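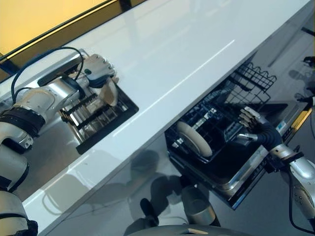 Llevo tiempo queriendo escribir sobre los platos. Sobre fregarlos no, que de eso ya hablé cuando se rompió el grifo del piso antiguo, sino sobre dónde los dejamos entre que salen del fregadero y entran en el armario. En casa hemos cambiado de sistema 2 veces este año y creo que por fin tengo una opinión.

En el piso de antes, el de la calle Herent, el escurridor era un trasto de plástico que vivía encima de la encimera. Ocupaba el mejor sitio, el que está al lado de los fuegos, y debajo se formaba un charquito que había que secar todas las noches. Cuando nos mudamos en noviembre lo tiré sin pensarlo mucho. Costaba 5 euros y los había amortizado de sobra.

Mi idea ahora es que el escurridor vaya metido en el hueco del fregadero. El agua cae donde tiene que caer y la encimera queda libre. Una rejilla negra, de lamas, aguanta bien un plato llano de pie si lo apoyas en el borde. Lo que no aguanta es el exceso: si metes la vajilla entera de una comida, los platos se tocan entre ellos y tardan el doble en secarse.

También he aprendido a fijarme en la encimera. La blanca brillante queda muy bien y se limpia con un paño, pero refleja todo. Con un panel de cristal amarillo detrás, cualquier marca de agua se ve desde la puerta. Yo paso la bayeta húmeda primero y luego un trapo de algodón, siempre en el mismo sentido. Si uso solo la bayeta quedan cercos.

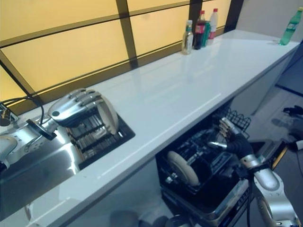
El plato blanco, de pie contra la rejilla del fregadero. Al fondo, las bebidas arrimadas al panel.

Lo de las botellas merece un párrafo. Tengo la costumbre de dejarlas al fondo de la encimera, pegadas a la pared, y van saliendo más según avanza la semana. La cola, el agua, alguna lata. Los sábados las recojo todas y las que están vacías van al reciclaje. Hubert Jasińska, que vivía con nosotros en Herent, las guardaba debajo del fregadero y yo no encontraba nunca nada. Prefiero verlas.

El lavavajillas es otro asunto. El nuestro es de los que se abren bajo la encimera y durante meses lo usé mal, porque ponía los platos mirando cada uno para un lado. Ahora los pongo todos de pie y hacia el centro, y dejo un hueco entre los hondos. Los cubiertos van en el cesto, mezclados, con los cuchillos hacia abajo. Uso el programa corto de lunes a viernes y el largo el fin de semana, cuando hay fuentes de horno.

Hay cosas que no meto nunca: las tablas de madera, el cuchillo bueno y un cuenco que compré en Hầu y que ya tiene una grieta. Esos se lavan a mano y van directos a la rejilla.

Una cosa práctica antes de que se me olvide. La rejilla también hay que lavarla. Yo la dejo 20 minutos en agua caliente con un chorro de vinagre y después la froto con un cepillo de dientes viejo, por entre las barras. Lo hago cada dos semanas, más o menos cuando empiezo a notarla pegajosa al tacto. 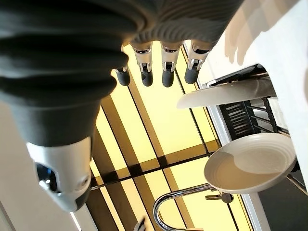
La rejilla negra de barras finas junto a la encimera, con la luz amarilla de los paneles detrás.

Sobre los paneles de cristal: me gustan más que el azulejo. No hay juntas de las que cuidarse con la lejía, solo los perfiles oscuros, y ahí sí se acumula grasa en las esquinas. Un bastoncillo y un poco de jabón. En la tienda Parkura venden un limpiador específico, pero lo probé una vez y volví al jabón.

Me queda por resolver el armario de los platos, que está demasiado alto para mi madre. De momento los de diario están en el cajón de abajo - en vertical, como en el escurridor - y parece que funciona. Ya contaré.

Comentarios (3)

Maite: Yo también pasé del plástico a la rejilla dentro del fregadero. El problema es cuando quieres fregar una olla grande, hay que sacarlo todo.

Trarneck: ¿El vinagre no estropea el acabado negro? A mí se me saltó la pintura en una esquina.

Lola P.: Los cuchillos hacia abajo siempre, que me llevé un buen corte.

Este sitio utiliza cookies propias y de terceros. Si sigues navegando, aceptas su uso.

Contacto | Todos los derechos reservados | Volver arriba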